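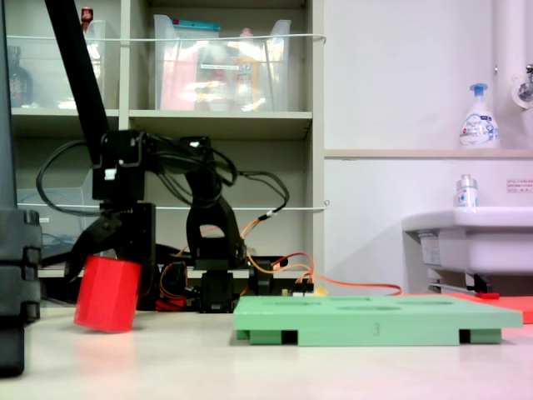
**Figure 1.** Board 3 on its feet, with a red block.

### 4.2 The board and its holes

The shape sorter is usually treated in the literature as a solved object. A block goes in a hole, and the only people who find this interesting are under two or writing a paper. We chose it for its apparent lack of surprises, and then spent most of November on the question of which hole was which.

All trials used light green boards raised on feet. Drokico supplied them unmarked, so Hunt numbered each one by hand on the front edge. The numeral is small and rather faint, and it remains the only part of our labelling scheme to have survived peer review. Results in this section come from Board 3 unless stated otherwise.

Adult raters (n = 11) judged 477 photographs of boards and named the hole they would try first. They had up to 7 seconds per photograph, a limit borrowed from the Vakosmont protocol (Bergmann and Ortner), which gives no grounds for it. We give none either.

Viewpoint mattered more than we had expected. At a low, glancing angle the holes flatten into thin dark ovals, and a rater who has only the ovals to go on will say "circle" with great confidence. Kuster, who had cut the holes in the pilot boards himself, said it too.

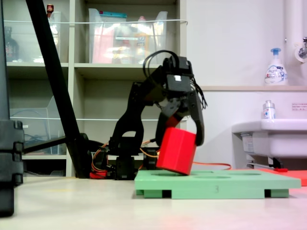 ### 4.3 The overhead view

Seen from directly above, Board 3 gives up its secrets at once: a circle, a square, an octagon and a cross. Raters shown this view seldom hesitated over the cross, whose short arms leave little to debate. The octagon was less fortunate. Of the 300 overhead judgements, most of the errors swapped it with the circle, an understandable slip given that an octagon is a circle drawn by somebody in a hurry.

Blocks raised a separate difficulty. The octagonal block is a prism with eight flat sides, and from the side fewer of them show. Sibiya proposed scoring "hexagon" as half right. The proposal was discussed at some length and is recorded here so that it need not be discussed again.
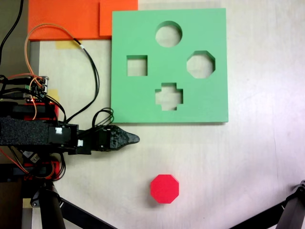 **Figure 2.** Board 3 from above, with the octagonal block below it. The matching hole is up and to the right of the block.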